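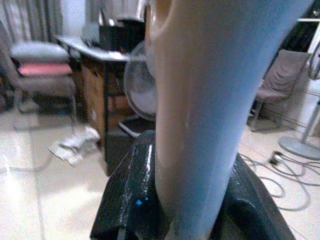

방 안의 물건은 왜 그렇게 생겼을까요?
타일 바닥, 커튼, 의자, 방석 이야기

글: 포피 블랙번 (Poppy Blackburn)
2019년 8월 12일
몰사이드(Mallside) 어린이 읽을거리, 집 안 편

안녕하세요, 어린이 여러분. 저는 키빈소프(Kivinthorpe)라는 마을에 살고 있습니다. 한국말은 어른이 된 다음에 배웠습니다. 그래서 물건의 이름을 하나씩 외울 때마다 "이것은 왜 이렇게 생겼을까?" 하고 생각하는 버릇이 생겼습니다. '방석'이라는 말을 배운 날에는 하루 종일 방석만 생각했습니다.

오늘은 방에서 자주 만나는 물건 네 가지를 이야기하겠습니다. 타일 바닥, 커튼, 의자, 그리고 의자 위의 방석입니다. 어려운 말이 나오면 바로 옆에 쉬운 말로 다시 쓰겠습니다. 처음부터 읽어도 되고, 궁금한 것부터 읽어도 됩니다.

타일은 무엇으로 만들까요?

타일은 얇고 납작한 판입니다. 바닥이나 벽에 붙입니다. 여러 가지 재료로 만들 수 있지만 집에서 많이 보는 타일은 도자기 타일입니다. 도자기는 흙을 모양대로 만들어서 아주 뜨거운 불에 구운 것입니다. 여러분의 밥그릇도 도자기일지 모릅니다. 그러면 밥그릇과 타일은 사촌입니다.

흙은 물을 만나면 물렁물렁해집니다. 비가 온 다음 날 운동장을 걸어 보면 신발에 진흙이 붙지요? 그런데 흙으로 만든 타일은 물을 부어도 진흙이 되지 않습니다. 불 때문입니다. 가마(도자기를 굽는 큰 화덕) 안의 온도는 물이 끓는 100도보다 훨씬 높습니다. 그렇게 뜨거운 곳에서는 흙 속의 작은 알갱이들이 서로 꼭 붙어 버립니다. 한 번 그렇게 붙으면 다시 진흙으로 돌아갈 수 없습니다.

굽기 전에 타일 위에 유약을 바르기도 합니다. 유약은 불 속에서 녹아서 유리처럼 되는 물질입니다. 유약이 식으면 타일 위에 얇은 유리 옷이 한 겹 생깁니다. 이 옷이 있으면 국을 흘려도 걸레로 쓱 닦을 수 있습니다. 그릇의 겉이 매끈한 것도 유약을 발랐기 때문인 경우가 많습니다. 그릇을 뒤집어서 바닥에 닿는 둥근 테두리를 만져 보세요. 그곳만 까칠까칠한 그릇이 있습니다. 유약을 바르지 않은 자리입니다. 거기에도 유약을 바르면 구울 때 그릇이 가마에 붙어 버립니다.

타일과 타일 사이의 줄

타일 바닥을 잘 보면 타일과 타일 사이에 가느다란 줄이 있습니다. 이 줄을 '줄눈'이라고 합니다. 저는 이 말을 처음 들었을 때 하늘에서 내리는 눈인지, 얼굴에 있는 눈인지 몰라서 사전을 오래 찾았습니다. 둘 다 아니었습니다. 줄눈은 타일 사이의 틈, 또는 그 틈을 채운 부분을 부르는 말입니다.

틈이 없이 타일을 꼭 붙이면 더 예쁘지 않을까요? 그렇게 하면 문제가 생깁니다. 물건은 보통 따뜻해지면 아주 조금 커지고, 차가워지면 아주 조금 작아집니다. 눈으로는 볼 수 없을 만큼 조금입니다. 그러나 바닥 전체에 타일이 많이 있으면 그 조금이 모입니다. 빈자리가 하나도 없으면 타일이 서로 밀다가 들리거나 깨질 수 있습니다. 만원 버스에서 모두가 한꺼번에 두꺼운 외투를 입는다고 생각해 보세요.

또 공장에서 만든 타일도 크기가 완전히 똑같지는 않습니다. 어떤 것은 종이 한 장 두께만큼 크고, 어떤 것은 그만큼 작습니다. 줄눈이 그 차이를 숨겨 줍니다. 타일을 붙이는 사람은 타일 사이에 작은 플라스틱 조각을 끼워서 줄의 폭을 같게 맞춥니다. 나중에 그 조각을 빼고, 반죽 같은 재료를 틈에 밀어 넣고, 젖은 스펀지로 겉을 닦습니다. 저의 집 부엌 줄눈은 현관 쪽이 조금 더 넓습니다. 줄을 맞추다가 마지막에 모자랐던 것 같습니다.

줄눈의 색이 타일의 색과 비슷하면 줄이 잘 보이지 않습니다. 그러면 바닥이 하나로 이어진 것처럼 넓어 보입니다. 색이 많이 다르면 바둑판처럼 보입니다. 타일이 클수록 줄눈은 적어집니다. 그러니까 큰 타일을 쓰면 닦아야 하는 줄도 적습니다.

맨발로 밟으면 왜 차가울까요?

아침에 맨발로 타일 바닥을 밟으면 "앗, 차가워!" 하고 소리를 지르게 됩니다. 그런데 옆에 있는 깔개를 밟으면 괜찮습니다. 깔개가 타일보다 더 따뜻한 물건일까요?

같은 방에 오랫동안 같이 있던 물건은 온도가 거의 같아집니다. 햇빛을 받거나 바닥에 난방을 켜면 달라지지만, 그런 것이 없으면 타일도 깔개도 방 공기와 비슷한 온도입니다. 그런데도 발은 다르게 느낍니다.

우리의 발은 보통 타일보다 따뜻합니다. 열은 따뜻한 쪽에서 차가운 쪽으로 움직입니다. 그래서 발이 타일에 닿으면 발의 열이 타일로 갑니다. 타일은 열을 빨리 받아 갑니다. 발은 열을 빨리 잃어버리니까 차갑다고 느낍니다. 깔개는 털과 털 사이에 공기가 많이 있습니다. 공기는 열을 아주 느리게 옮깁니다. 그래서 발의 열이 천천히 나가고, 발은 덜 차갑다고 느낍니다.

우리의 피부는 온도계와 조금 다릅니다. 온도계는 온도를 알려 줍니다. 피부는 열이 얼마나 빨리 나가고 들어오는지도 함께 느낍니다. 여름에 배를 깔고 타일 바닥에 누우면 시원한 것도 같은 까닭입니다. 강아지와 고양이도 이것을 잘 알고 있습니다. 더운 날에 저의 이웃집 고양이는 욕실 앞에서 비키지 않습니다.

바닥에 생기는 하얀 빛

매끈한 바닥에는 가끔 하얗고 밝은 얼룩이 생깁니다. 가까이 가서 닦으려고 하면 얼룩이 도망갑니다. 이것은 더러운 것이 아니고 빛입니다. 전등이나 창문에서 온 빛이 바닥에 부딪혀서 우리 눈으로 들어온 것입니다. 빛이 물건에 부딪혀 되돌아 나오는 것을 '반사'라고 합니다.

공을 생각하면 쉽습니다. 평평한 바닥에 공을 비스듬히 던지면 공은 반대쪽으로 비스듬히 튀어 오릅니다. 자갈밭에 던지면 어디로 튈지 알 수 없습니다. 빛도 비슷합니다. 매끈한 면에서는 빛이 한쪽으로 나란히 튀어 나옵니다. 거칠거칠한 면에서는 여러 방향으로 흩어집니다. 거울은 아주 매끈해서 얼굴이 그대로 보입니다. 타일은 거울만큼 매끈하지 않은 것이 많습니다. 그래서 전등의 모양이 또렷하지 않고, 번진 것처럼 뿌옇게 보일 때가 많습니다.

여러분이 걸어가면 밝은 얼룩도 같이 움직입니다. 눈의 자리가 바뀌면, 그 눈으로 들어오는 빛이 부딪힌 자리도 바뀝니다. 동생과 나란히 서서 "너는 어디가 제일 밝아?" 하고 물어보세요. 손가락으로 가리키는 곳이 서로 다를 것입니다.

바닥의 색도 중요합니다. 흰색이나 크림색 같은 밝은색은 빛을 많이 돌려보냅니다. 어두운색은 빛을 많이 삼킵니다. 그래서 바닥이 밝은색이면 같은 전등을 켜도 방이 더 환합니다. 그 대신 머리카락이 떨어지면 아주 잘 보입니다.

커튼은 왜 구불구불할까요?

커튼은 창문이나 방 한쪽을 가리는 천입니다. 햇빛을 막고, 밖에서 안이 보이지 않게 하고, 겨울에는 창문에서 오는 찬 기운을 줄여 줍니다. 옷장에 문 대신 커튼을 다는 집도 있습니다.

커튼을 보면 위에서 아래로 긴 주름이 있습니다. 다림질을 안 해서 생긴 것이 아닙니다. 일부러 만든 주름입니다. 커튼을 만드는 사람은 천을 가리려는 곳보다 넓게 준비합니다. 폭의 2배를 쓰는 일도 흔합니다. 천이 남으니까 앞으로 나왔다가 뒤로 들어갔다가 하면서 물결 모양이 됩니다.

천을 딱 맞게만 쓰면 어떻게 될까요? 커튼을 끝까지 폈을 때 침대 시트를 널어 놓은 것처럼 납작합니다. 그리고 조금만 당겨도 옆에 틈이 생겨서 빛이 들어옵니다. 주름이 있으면 천이 여유가 있어서 틈이 잘 생기지 않습니다. 또 주름과 주름 사이에 공기가 머물러 있습니다. 앞에서 깔개 이야기를 할 때 공기는 열을 느리게 옮긴다고 했지요? 커튼도 그 공기의 도움을 받습니다.

주름은 왜 가로로 생기지 않고 세로로 생길까요? 커튼은 위쪽만 매달려 있습니다. 천의 무게가 아래로 당기니까 주름도 위에서 아래로 길게 내려옵니다. 어떤 커튼은 아랫단에 작은 추(무거운 조각)를 넣어서 주름이 더 곧게 내려오게 합니다.

회색 커튼 한 장도 자세히 보면 한 가지 회색이 아닙니다. 주름이 앞으로 나온 곳은 빛을 많이 받아서 밝습니다. 뒤로 들어간 곳은 그늘이 져서 어둡습니다. 커튼을 그림으로 그릴 때 이것을 기억하면 좋습니다. 먼저 연한 회색으로 모두 칠하고, 그 위에 진한 회색으로 세로줄을 넣으세요. 줄의 한쪽을 손가락으로 살살 문지르면 둥근 주름이 됩니다. 자를 대고 그리면 창살처럼 되니까 자는 쓰지 마세요.

의자의 다리

사람의 다리는 두 개인데 의자의 다리는 보통 네 개입니다. 사람은 넘어지려고 할 때 발을 옮기고 허리를 움직여서 균형을 잡습니다. 의자는 그렇게 할 수 없습니다. 그래서 넓게 벌린 다리로 가만히 버팁니다.

다리가 세 개인 의자도 있습니다. 세 다리 의자는 바닥이 울퉁불퉁해도 흔들거리지 않습니다. 세 점은 언제나 한 평면(평평한 면)에 놓을 수 있기 때문입니다. 다리가 네 개이면 하나가 조금만 짧아도 덜컹덜컹합니다. 그러면 세 개가 더 좋을 것 같지요? 그런데 세 다리 의자는 다리와 다리 사이가 넓어서, 그쪽으로 몸을 기울이면 쉽게 넘어집니다. 의자를 만드는 사람은 둘 중에서 골라야 합니다.

어떤 의자는 다리가 금속으로 되어 있고 아주 가늘습니다. 그래도 어른이 앉을 수 있습니다. 금속은 나무보다 단단해서 가늘어도 무게를 견딜 수 있습니다. 그리고 금속 다리 중에는 속이 빈 관이 많습니다. 빨대처럼 생긴 것입니다. 속이 비었는데 왜 약하지 않을까요?

종이 한 장으로 해 볼 수 있습니다. 종이를 책상 위에 그냥 세워 보세요. 서지 않습니다. 이제 종이를 돌돌 말아서 테이프로 붙이고 세워 보세요. 잘 섭니다. 위에 얇은 공책을 한 권 올려도 버팁니다. 종이의 양은 똑같은데 모양이 달라져서 힘이 세졌습니다. 관으로 만든 다리는 가볍기도 해서 청소할 때 의자를 옮기기 쉽습니다.

가는 다리에는 나쁜 점도 있습니다. 무게가 작은 자리에 모이기 때문에 바닥에 자국이 날 수 있습니다. 타일은 단단해서 잘 파이지 않지만, 의자를 끌면 긁히거나 "끼익" 하는 소리가 납니다. 그래서 다리 끝에 고무나 천으로 된 덮개를 씌웁니다. 의자를 옮길 때는 끌지 말고 들어 주세요. 아래층에 사는 사람이 고마워할 것입니다.

의자의 높이

저의 집 의자를 재어 보았습니다. 바닥에서 앉는 곳까지 47센티미터이고, 바닥에서 등받이 꼭대기까지는 89센티미터입니다. 어른인 저는 발바닥이 바닥에 편하게 닿습니다. 지난 3월에 조카가 와서 앉았을 때는 발이 공중에서 흔들흔들했습니다.

발이 닿지 않는 의자에 오래 앉으면 허벅지 뒤가 눌려서 다리가 저릴 수 있습니다. 다리가 저리면 자꾸 몸을 움직이고 싶어집니다. 어른이 "왜 가만히 못 앉니?" 하고 물으면 의자가 높다고 말해 보세요. 발밑에 낮은 받침을 놓으면 많이 편해집니다.

등받이는 등을 기대는 곳입니다. 등받이가 없는 의자에서는 등과 배의 근육이 계속 몸을 세워야 합니다. 등받이에 기대면 그 일을 의자가 조금 도와줍니다. 등받이에 천을 씌우고 속에 푹신한 것을 넣은 의자도 있습니다. 등뼈를 만져 보면 작고 딱딱한 뼈가 줄지어 있지요? 딱딱한 판에 기대면 그 뼈가 배기니까 푹신한 것을 넣습니다.

방석 이야기

이제 제가 좋아하는 방석입니다. 방석은 앉을 때 엉덩이 밑에 까는 물건입니다. 한국에서는 방바닥에도 깔고 의자 위에도 깝니다. 영어에서는 등에 대는 것도 앉을 때 까는 것도 cushion이라고 부를 수 있습니다. 한국말에서는 '방석'이라고 하면 앉는 것입니다. 그래서 저는 한국말이 이 물건에 더 친절하다고 생각합니다.

손바닥을 엉덩이 밑에 넣고 딱딱한 의자에 앉아 보세요. 뾰족한 뼈 두 개가 손을 누를 것입니다. 이 뼈의 이름은 '궁둥뼈'입니다. 딱딱한 의자에 앉으면 몸무게의 많은 부분이 이 좁은 자리에 모입니다. 그래서 오래 앉으면 아픕니다.

방석은 눌리면서 엉덩이 모양대로 들어갑니다. 그러면 몸이 방석과 닿는 넓이가 커지고, 무게가 여러 곳으로 나누어집니다. 무거운 가방의 끈이 가늘면 어깨가 아프고, 끈이 넓으면 덜 아픈 것과 같습니다.

방석 속에는 솜이나 스펀지 같은 것이 들어 있습니다. 스펀지를 잘라 보면 작은 구멍이 가득합니다. 누르면 구멍이 찌그러지면서 공기가 나가고, 손을 떼면 구멍이 다시 펴지면서 공기가 들어옵니다. 오래된 방석이 납작한 것은 구멍을 만드는 얇은 벽이 지쳐서 잘 펴지지 않기 때문입니다. 솜 방석은 햇빛에 말리고 두드리면 조금 다시 부풀기도 합니다.

방석은 색을 고르는 재미도 있습니다. 회색 의자에 회색 방석을 놓으면 조용한 느낌이 납니다. 분홍이나 빨강에 가까운 색을 놓으면 눈이 먼저 그쪽으로 갑니다. 주변이 회색이면 밝은색이 더 강하게 보입니다. 흰 종이 위의 빨간 점과 알록달록한 포장지 위의 빨간 점 중에서 어느 쪽을 먼저 찾을 수 있을까요? 방을 꾸밀 때 큰 것은 조용한 색으로 하고 작은 것만 밝은색으로 하는 사람이 많습니다. 싫증이 나면 작은 것만 바꾸면 됩니다. 의자를 바꾸는 것보다 방석을 바꾸는 것이 훨씬 쌉니다.

집에서 해 보세요

발바닥 실험
준비물: 타일 바닥, 마른 수건 한 장
수건을 타일 위에 펴 놓고 한참 기다립니다. 한 발은 타일에, 다른 발은 수건에 놓습니다. 어느 발이 더 차가운지 가족에게 말해 줍니다. 그다음 그대로 서서 노래를 한 곡 부릅니다. 노래가 끝났을 때 타일 쪽 발의 느낌이 처음과 같은지 생각해 봅니다.

종이 커튼 만들기
준비물: 얇은 종이 같은 크기로 두 장, 테이프
한 장은 그대로 벽에 붙입니다. 다른 한 장은 부채처럼 앞뒤로 접었다가 조금만 펴서, 위쪽만 테이프로 붙입니다. 방의 불을 끄고 옆에서 손전등을 비춥니다. 밝은 곳과 어두운 곳이 어디에 생기는지 봅니다. 손전등을 반대쪽으로 옮기면 밝은 곳도 바뀝니다. 손전등을 사람의 눈에 비추면 안 됩니다.

의자 재기
준비물: 줄자, 종이, 연필
집에 있는 의자의 앉는 높이를 재어서 씁니다. 그 의자에 앉았을 때 발이 바닥에 닿는지 안 닿는지도 옆에 씁니다. 의자에 올라서지 않아도 잴 수 있습니다. 부엌 의자와 책상 의자를 비교하면 재미있습니다.

낱말 모음

줄눈: 타일이나 벽돌 사이의 틈, 또는 틈을 채운 부분.
유약: 도자기 겉에 발라서 굽는 물질. 녹았다가 식으면 유리처럼 매끈해집니다.
가마: 도자기를 굽는 큰 화덕. 사람이 타는 가마와 글자는 같지만 다른 것입니다.
반사: 빛이 물건에 부딪혀서 되돌아 나오는 것.
아랫단: 커튼이나 치마의 아래쪽 끝을 접어서 꿰맨 부분.
등받이: 의자에서 등을 기대는 곳.
궁둥뼈: 앉을 때 의자에 닿는 뼈.

몰사이드 어린이 읽을거리의 다음 글은 부엌 서랍 이야기입니다. 숟가락은 왜 오목한지, 서랍은 왜 가끔 끝까지 안 닫히는지 쓰고 있습니다. 제가 쓴 한국말 중에 이상한 것이 있으면 어른과 함께 편지로 알려 주세요. 고쳐서 다시 올리겠습니다.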